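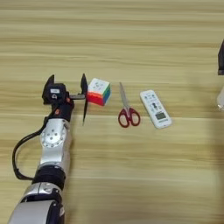
Repair and swap morning returns to Bornbridge

The household swap and repair morning will be back in Bornbridge in November, with more tables and a longer list of items that people can bring along.

The event takes place in the main room of the Solanki Centre and opens at 10am. Entry is free and there is no need to book. Doors close to new arrivals at 1pm so that anything still on the repair tables can be finished by two.

Organiser Liv Torvik said the idea was to deal with the small things that collect in kitchen drawers and on shelves: puzzle cubes, scissors, remote controls, torches, kitchen timers, tape measures and so on.

"People will take a bike or a lamp to be mended, but they won't take a pair of scissors," she said. "They buy another pair and the old ones go to the back of the drawer. I had four pairs at home when we started this and only one of them would cut paper."

Over 1000 items changed hands or were repaired at the last event, which filled the room for most of the morning. The sharpening table had the longest queue, with 159 pairs of scissors handed in before noon. Some people waited more than half an hour, and this time there will be two sharpening tables instead of one.

Scissors of any size can be brought, including sewing shears and nail scissors. Pinking shears cannot be sharpened on the day but can be left for collection the following week. Visitors are asked to wrap the blades in newspaper or a tea towel for the journey and to tie a label with their name to one of the handles.

Remote controls will have a table of their own by the side entrance. Most of the faults seen last time were dirty battery contacts or sticky buttons, and both can usually be cleaned in a few minutes. Batteries should be taken out beforehand if they have leaked. Anyone looking for a replacement is advised to write down the make and model of their television or player, as there will be a box of spare remotes to search through – most of them without any note of what they belonged to.

Puzzles and small toys are on the swap side of the room. Twisty puzzles such as cubes proved popular with younger visitors, and 30 of them went in the first hour. Stiff ones can be taken apart and cleaned at the toy table. Cubes do not have to be solved before they are handed over, and missing stickers are not a problem provided that all the pieces are there. Jigsaws will be accepted only if the number of pieces has been checked.

The swap works on a token system. Each item brought in earns one token, and a token can be exchanged for any item on the swap tables. Unused tokens can be kept for the next event. Repairs do not need a token, but there is a jar for donations towards screws, oil and cleaning fluid.

Large electrical goods, knives and anything that runs on mains power cannot be accepted this time. Torvik said she hoped to add a table for lamps and kettles in the spring if a qualified tester can be found.

The centre has room for 80 people at a time, and those arriving at the busiest point may be asked to wait in the entrance hall, where tea and coffee will be served. Parents with pushchairs should use the door on the Pronen Lane side, which has a ramp. The car park behind the building is small, and visitors who can walk or take the bus are asked to do so. The nearest stop is outside the old Dreltex works, a few minutes away on foot.

Items for the swap tables can also be dropped off at the centre's front desk during the week before the event, between 9am and 4pm. They should be clean and in a bag or box marked "swap". Tokens for these will be given out at the door on the morning itself.

Anyone who can help with sorting or setting out tables is asked to leave their name at the front desk. Helpers should arrive at 8.30am.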